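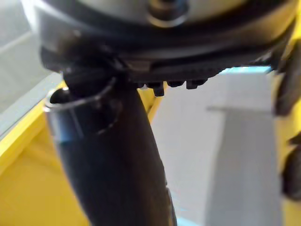 ¿Hasta cuándo se pueden entregar las mesas de trabajo para el repintado?
Hasta el lunes a las 9, en el almacén de Ornthorpe.

Listas de distribución > Mobiliario de taller > Mensajes

De: Ita Tully
Para: lista Mobiliario de taller
Asunto: Re: Repintado de mesas y bastidores

Estimados compañeros:

En respuesta a la consulta de Orhun Sönmez, que se reproduce al final, se comunica lo siguiente.

El repintado comprende los tableros y los bastidores metálicos. Las mesas deberán entregarse vacías y con los cajones retirados. Los tornillos se guardarán en una bolsa atada a una de las patas, con el nombre del taller de procedencia.

Se mantiene el amarillo en los talleres de Climham. Las solicitudes de otro color se dirigirán por escrito a Alper Çınar antes de la entrega; las posteriores quedarán para la siguiente campaña. El tablero no debe recibir carga alguna durante los 3 días siguientes a la devolución.

El transporte de las mesas de más de 100 kg se concertará directamente con Hüsnü Tekin.

Atentamente,
Ita Tully
Servicio de Mobiliario

> El lunes, Orhun Sönmez escribió:
>
> Estimada Sra. Tully:
> Le ruego que confirme si el repintado incluye los bastidores y si es preciso desmontar los cajones. En nuestro taller hay además una mesa muy pesada que no podemos trasladar con medios propios.
> Reciba un cordial saludo.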